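3. Where the Dekamel readers slowed down

Before I get to the numbers I want to say a little about wood, because wood is what half of our readers complained about. When we set up the reading study in Umstead, we let people choose the background their text would sit on, and pale wood grain was the clear favorite. It was also the one they grumbled about the most by August.

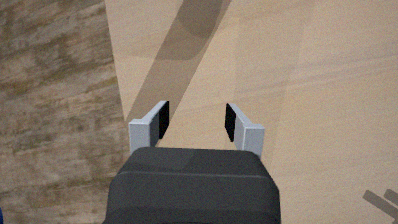
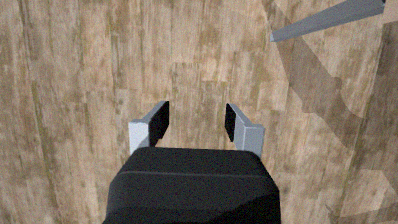
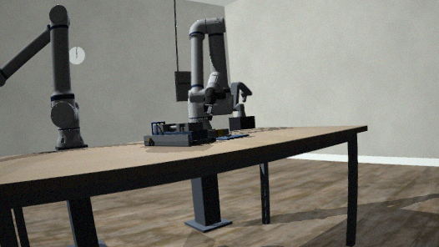
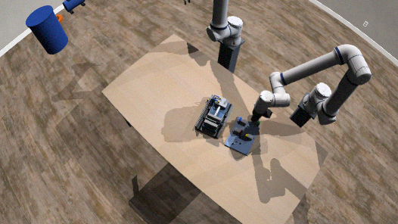

Figure 5. Wood-patterned surfaces in computer-rendered views.

L. Raudsepp

So, the setup. We had 452 people sign up through the Flistgate library branches, and each one read short passages on a tablet at home, whenever they felt like it. The passages were all 200 words long. I wrote most of them myself (bus schedules, soup recipes, a long complaint about a parking garage that I'm still a little proud of), and I kept the vocabulary plain so that a hard word wouldn't trip anybody up. Every passage showed up once on a flat cream background and once on a grain pattern, with enough other reading in between that people didn't breeze through the second one from memory.

The grain came in two strengths. The soft version had low contrast and wide bands, and readers treated it pretty much like the cream. The strong version had tight dark streaks running sideways, and that's where things got interesting! People went back and reread lines more often, and the rereading piled up at the left margin, right where the eye has to land after a long jump. I had expected trouble in the middle of the line, so I checked the logs twice before I believed it.

Turning the pattern helped. When we ran the same dark streaks up and down the page, most of the extra rereading went away, though a few readers told us it felt like looking through a fence. My guess is that sideways streaks get mistaken for lines of type out of the corner of the eye – close enough in spacing to pull you down a row too early. We didn't track eye movements, only taps and scrolls, so I can't push that idea very far.

Type size mattered too, but less than I thought it would. At 100 percent zoom the strong grain was a nuisance for almost everyone who commented on it. Zooming in made the letters bigger and left the pattern alone, so the two stopped matching up in spacing, and the comments got noticeably kinder. One reader wrote that the words had "come up off the desk," and I've been using that phrase ever since.

The Dekamel software also logged the time of day, and I spent far too long on it. Late evening readers were slower on everything, cream included, so I've left the hours out of the main comparison and put them with the other leftovers in the appendix. Section 4 goes through the comments in more detail, starting with the people who asked for the wood back after we switched it off.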